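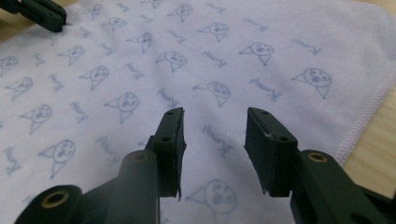
Filed under: Orders & Returns > Washing and Care > Closed

Ticket 2535

Opened 9:40. Customer bought a printed cotton throw from the Covska range and says the pattern faded after one wash at 30. Wants a refund. The care card says 30 is fine, so on paper they have a case.

9:55. Asked what detergent was used. Answer: "the normal one." That could mean anything. Asked again, with a list.

11:10. Customer picked Wernance Bright from the list. The label on that one mentions a whitening agent in the small print. I'm not convinced this explains it, as whiteners tend to dull a print slowly and we're being told it happened in one go.

11:30. Supplier (Cloltow) replied with their stock line that the ink is "fully fixed" and the customer must have washed at 50. They said the same on the last two tickets. Asked them for the wash test on this batch. They sent a test for a different batch.

1:15. Figueroa warehouse pulled a throw from the same carton and ran it at 30 with plain detergent, then again with Wernance Bright. Plain: no change I could see. Wernance: slightly paler, mostly along the hem. Neither looks like the customer's photos, which were taken under a yellow lamp and don't prove much either way.

2:05. Asked for one photo in daylight. Received. It is paler, I'll give them that. Still can't tell 30 from 50 by looking at it, and I doubt Cloltow can.

2:20. Refund approved, $19, no return needed. Care card wording passed to the Covska team with a request to add "no whiteners." Batch test still outstanding from Cloltow.

Status: closed, supplier query open.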